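Strickland walker: gait setup and joint care FAQ
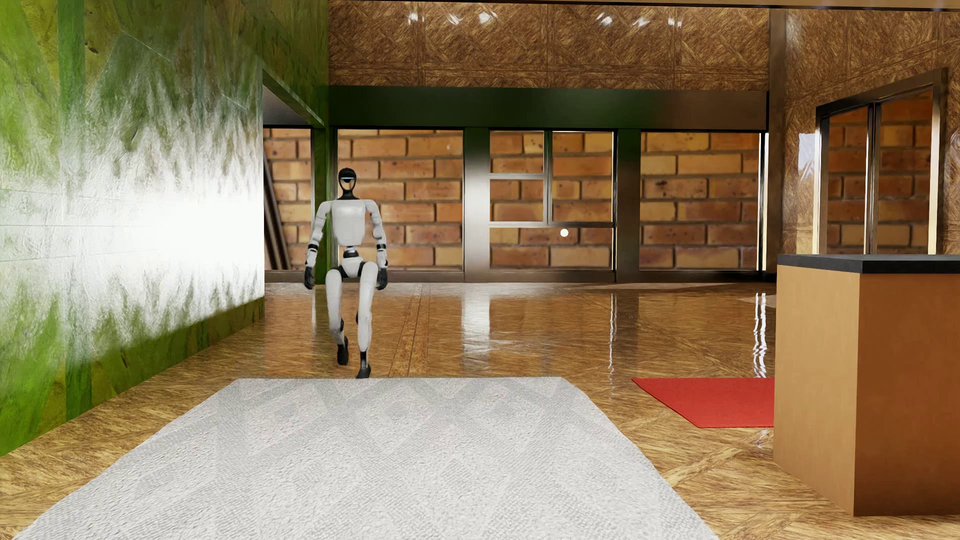
How do I set foot clearance?
Open the gait page in Memside and load the hallway model. Raise the swing height in steps of 2 mm and run the walk after each step. Watch the lifted knee as the planted foot stands just short of the rug – the next step has to clear its edge. Save the value before you close the page.

Does the floor setting matter?
Yes. Glossy wood and carpet use separate friction values.

How often are the knee joints checked?
Every 2000 walking cycles. Power down, hang the robot on the stand, wait 30 minutes, then check for play.

Who signs off a changed gait file?
Keisha Kowalczyk or Fadi Karaki.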